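# Towel week

Sun 30 April, and my whole weekend has gone to folding things.
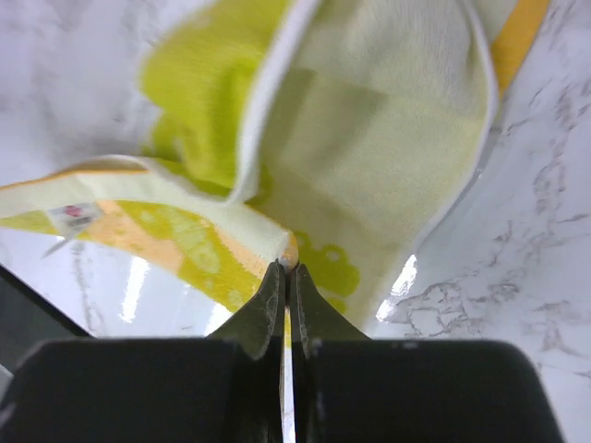
So, I promised an update on the data collecting! We're at 301 good runs now, and I threw out 20 more on Friday night (bad starts, mostly, plus one stretch where I forgot to press record and happily folded away for half an hour). Rostyslav Harasym keeps telling me the bad ones are worth saving too, in their own folder, and I think he's coming around to being right. Grabbing a corner is the part I still find hard. You creep in, close, and hope you've got one layer and not three.

My rule this month is that every run starts from a different mess. I drop the towel, I don't fix it, I go. The first batch back in early April all started from nearly the same heap — mine, very tidy — and the model we trained on it got lost the second Yurii tossed the thing down his way. Lesson learned!

I've also slowed down. My early runs were jerky and full of second guesses, and the model copied every one of them, little wiggle and all. Now I cap myself at 30 a session and then go make tea.

The goal is 876 before we train again. Yurii picked that number and won't tell me why. Socks are next, and I'm already dreading them.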